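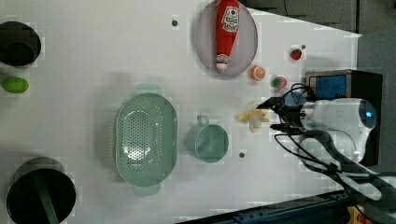 The two-finger gripper at the banana peel, with the mug and colander to the left.

Stop Buying Fingers

Most of the arguments I hear about grippers start in the wrong place. Someone has a task that fails, the fingers are the part that touched the object when it failed, and so the fingers get the blame. A week later there is a quote from a vendor for a hand with more joints. I have done this myself, and I have a drawer to show for it.

My case is that for tabletop work with household objects, a plain parallel gripper with two fingers is good enough, and that the money and the months are better spent on the camera and on where you put it. I'm writing about small groups with one or two arms and a few people. A warehouse with a packing line has other problems and can ignore me.

We spent the spring and most of the summer comparing three hands on the same arm. The first was the two-finger gripper that came with it. The second was a Trinar, which has three fingers that curl. The third was a soft hand from Forura that runs on air. The table held the usual things: a mug, a colander, a plate, a ketchup bottle, pots, toy fruit. By August we had logged 1703 attempts, and we went through the failures one at a time and wrote down what went wrong. Of those attempts, 1582 were clean enough to use. The rest had a bad log or a person's hand in the way, and we threw them out.

I expected the failures to divide up by hand. They divided up by object and by view instead. The banana peel was hard for all three. It is a flat thing with flaps, and the question is always which flap to take and from what direction. The Trinar had more ways to close on it, and that gave us more ways to be wrong. With the two fingers there are only a few choices to make: where, at what angle, how wide, how low. When an attempt failed we could usually say which of those was off. With the three-finger hand we often sat there replaying the log and could not agree.

That last point matters more than people allow. A gripper you can reason about saves time every day. Lanying Gu, who ran most of our sessions, kept a notebook with one line per failure. Her lines for the two-finger gripper are short, things like "5 mm too high" or "came in across the handle." Her lines for the Trinar run to half a page and some of them end in a question mark.

The Forura was pleasant to use and I don't want to be unfair to it. It was gentle, and it was forgiving with round fruit. It was also wide, and that made it poor at anything standing near something else. A mug beside a colander leaves a gap, and a narrow finger goes in the gap. The soft hand pushed the colander out of the way to get to the mug, which counts as a success only if you don't care about the colander. It also needed a compressor, and the compressor lived under the desk where I sit.

Now the camera. We had one mounted at the wrist from the beginning and treated it as settled. It was not. The first bracket held it so that the fingers hid the contact point for the last part of the approach, exactly when we wanted to see it. Moving the camera back and tilting it down took an afternoon and a new bracket. It fixed more failures than either of the new hands did. I would put that sentence on the wall of every lab that is about to order a new gripper.

Cables belong in the same conversation. A wrist camera means cables at the wrist, and they have to loop far enough to let the joint turn without hanging so far that they drag on the table. We lost two days to a connector that worked itself loose only when the wrist was rolled past a certain point. For those two days we blamed the controller. We had even started setting up a Flastov box to replace it. The controller was fine.

There is a fair objection here, and a friend at Yu makes it every time we talk. He says that simple grippers teach you simple tasks. If you only own two fingers, you will only try things two fingers can do, and you will never turn a bottle cap in the hand or shift your hold on a spoon. He is right about that. If the task you care about is moving an object within the grasp, buy the hand that does it and accept the trouble. What I object to is buying it for pick and place and hoping the rest will follow.

He also says that prices are coming down, and they are. But price was never the main cost for us. The main cost was the time to mount each hand, calibrate it, rewrite the limits, learn its bad habits, and then explain them to the next person. The two-finger gripper takes a new person a morning. The Trinar took me two weeks, and I had the manual open for all of it.

So before you order anything, take your last set of failures and sort them. Put each one under "couldn't see it," "went to the wrong place," or "was in the right place and couldn't hold it." Only the last pile is an argument for a new hand. Ours was the smallest of the three -- small enough that rubber pads on the fingertips took care of most of it. The Trinar is back in its case, and I'm open to lending it out.

Filed under: Opinion, Grippers & End Effectors

Contact | Copyright, all rights reserved | Back to top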